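Wobbly chairs and what to do about them

Most chairs don't break. They get a bit loose, everyone learns to sit on them gently, and then a visiting uncle leans back to laugh at his own joke.

Start with the floor, which gets away with far too much. Move the chair to another spot and see if it still rocks. If it behaves by the window and misbehaves by the cooker, your chair is fine and your kitchen slopes. Ours does. We moved to Felstead knowing this and I have still taken two chairs to bits over it.

Loose screws: tighten each one a little, go round again, then once more. Cranking the first one home before touching the others is how you get a chair that leans like a drunk at a bus stop. If the screw just spins, take it out, pack the hole with a couple of matchsticks (heads off) and wood glue, leave it overnight and screw back in.

Loose wooden joints: scrape out the old glue before you add new. I know. It's dull work and takes an old knife and most of a Thursday. Fresh glue on top of old crust will hold until you have guests.

For clamping, a length of rope looped round the legs and twisted tight with a wooden spoon does very well. Use a spoon you don't like. 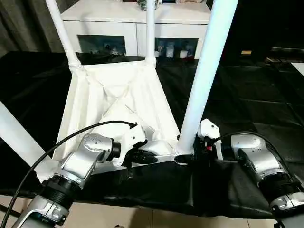

Do your turning-over on something soft. An old towel or cloth saves the paint and stops small screws bouncing off to live under the fridge.

Fabric seats that have gone baggy are another matter. Check the stitching along the edges first and mend it with upholstery thread. Ordinary cotton is for buttons. If the cloth itself has thinned, replace it before it makes the decision for you.

Feet: felt pads, 5 mm thick if you can find them. They come in packs of 50, so you'll have spares until you die. Clean the foot before sticking, or the pad will be halfway across the hall by teatime.

Next month, drawers that stick.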